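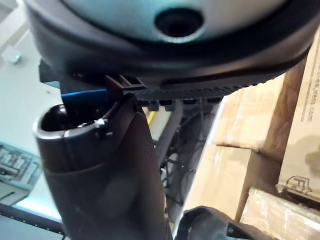
Equipment > Storage > Bins > Mater 64

Mater 64 Floor Bin

The Mater 64 is an open-top bin in translucent white plastic for molded parts, pads and shells that do not stack flat. Nominal volume is 64 liters. Rated load is 32 kg, evenly distributed. The lid is sold separately.

Contoured parts should be placed side by side with the rounded ends facing the same way. Cardboard boxes can be used as a base layer to raise small loads closer to the rim.

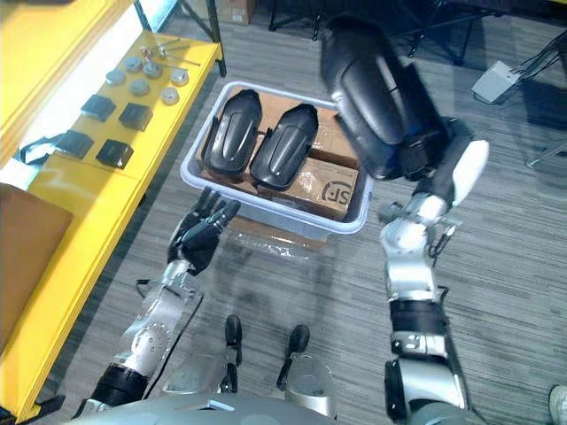

Glossy shells scratch on contact with grit – wipe the bin before loading. Use mild detergent only. Solvents cloud the plastic and void the 2-year warranty.

For sorting, the bin is normally placed on the floor beside a work table, on the operator's side. Allow enough table length for parts to be set out in a single row before they are packed. 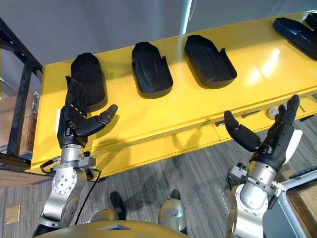 Black molded pieces set out along a yellow work table.

Bins ship nested in packs of 2 from the Brerkport warehouse. Orders received before noon leave the same day. For bulk pricing, contact Xiaoyan Qin at the Brimau sales desk.

Related items
Mater 64 lid
Mater 32 floor bin
Hsiao work table, yellow
Hsiao drawer knob, round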